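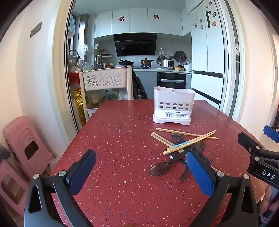 Home Archive Kitchen Shop Notes About

Oil finishes on small kitchen wood

by Catherine Baird
Oct 23, 2024

Print E-mail

Most of the advice I find on oiling wooden utensils was written for cutting boards and then shortened. The two jobs have less in common than you would expect. A board is thick, lies flat, and gets wiped. A spoon or a chopstick is thin, has a lot of end grain for its size, and goes under running water after every meal. A finish that holds up for a season on a board can be gone from a spoon in a week of normal use.

I spent part of the spring comparing finishes on beech and maple offcuts cut to the size of a spoon handle. Haruna Minami lent me a moisture meter, which turned out to be of limited use on pieces that thin, so most of what follows rests on weight. I weighed each piece before soaking and after, on a pocket scale.

There are three finishes worth discussing.

Mineral oil does not cure. It goes into the wood and stays liquid, which makes it easy to apply and easy to remove by accident. Dish soap and warm water will carry off a good share of it in one wash. It has no smell and no taste, and there is no waiting period before use. If you like rubbing oil on things, it is a fine choice. If you want to do the job and forget it, choose something else.

Raw linseed oil and tung oil do cure, by taking up oxygen from the air. Once cured they are solid and soap will not lift them. The price is time. My pure tung oil samples still felt slightly tacky in the shade of the garage when the linseed pieces beside them were firm, and both were slower than the label said. Heat and moving air help. A closed cupboard is the worst place to leave them. Be careful with anything sold as boiled linseed oil, which usually contains metal driers and was made for furniture and tool handles. "Tung oil finish" is another loose term. It can mean a varnish thinned with solvent, sometimes with little or no tung oil in it. Read the data sheet and not the front of the can.

Wax blends sit on top. The one I used was Drikent, a beeswax and mineral oil paste that Kirsty Haldane had left over from her bowls. It gives a pleasant low shine and sheds drops for a short while. Hot water softens it. On the soaked samples it did little better than plain mineral oil, and it picked up lint from the towel. I still use it on rolling pins, which never see hot water in my kitchen.

Preparation matters more than the choice of oil. Wet the bare wood, let it dry, and the surface goes rough as crushed fibers swell and stand up. Sand those off, wet it again, and sand again. After the third wetting the beech stayed smooth and I stopped. People like to carry on to 800 grit or beyond, and I did on a few samples for comparison. On maple it makes a surface that feels nice in the hand for the first few washes. After that I could not tell the fine pieces from the coarse ones with my eyes closed, and Ihor Hrytsenko, who was handed the same samples without being told anything, could not either.

Apply the oil thin. Wipe it on, wait until the wood stops taking it, then wipe off everything that will come off with a dry rag. A glossy film of linseed oil left on the surface will wrinkle as it cures and has to be scraped. End grain will drink a second helping while the sides are still shiny from the first, so go back to the tips and the end of the handle before you put the rag down.

The rags are the one dangerous part. Curing oils give off heat, and a balled-up rag can hold enough of it to catch fire without a spark. Spread each rag flat outdoors, one layer thick, until it goes stiff, or drop it into a metal can full of water with a lid. Mineral oil rags do not do this, but I treat them all the same way to avoid having to remember which is which.

Drying after washing is where a lot of utensils are lost. Wood stored damp end down takes up water through the bottom end, and the first sign is a gray ring a little above the tip. Handle down in a deep cup has the same effect on the other end. Anything that lets water out and air in is an improvement.

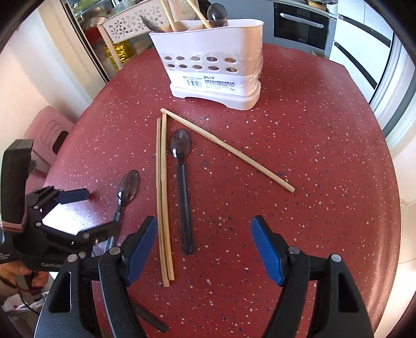

How long should a freshly oiled spoon sit before it touches food?

With mineral oil there is no wait once the excess is wiped off. With raw linseed or tung oil, I leave pieces until they have no smell up close and feel dry after being held in a warm hand. In my garage in May the linseed pieces passed at 7 days if the coats were thin. Tung oil took longer, and I would not put a number on it for a different climate.

Two points on materials. Bamboo takes oil poorly. The outer skin is dense, and the glued seams in laminated pieces take in almost nothing, so the oil stays near the surface and wears off unevenly. Lacquered or varnished pieces should not be oiled at all, as the oil cannot get past the coating and will sit there as a sticky layer. A drop of water that beads for several minutes on an unfinished-looking stick is a fair sign that there is a coating.

Walnut oil comes up whenever I write about this. It does cure, but the bottles sold for salads vary, and some have been heat treated in ways that slow curing or have additives that prevent it. It is also a nut oil, and Janelle Ocampo pointed out to me that a guest with an allergy has no way of knowing what is in your spoons. The protein content of a refined oil may be very low. I have not seen anything that would let me say what is left after curing, so I keep it off anything that gets handed to other people.

For now my own utensils are on raw linseed, 2 coats at the start and one more when the wood begins to look pale and feel fuzzy after washing. The weights on the beech samples put it slightly ahead of tung oil, well ahead of the other two, and the difference between the curing oils was small enough that I would not argue with anyone who prefers tung for its paler color. The maple samples are being soaked again with a drop of detergent in the water - I left it out the first time, and I should not have.

Recent posts
Sharpening a card scraper without a burnisher
Matheson bench vise, jaw liners replaced
Beech or maple for rolling pins
Why my sourdough board cupped
Jaten pocket scale, drift over a winter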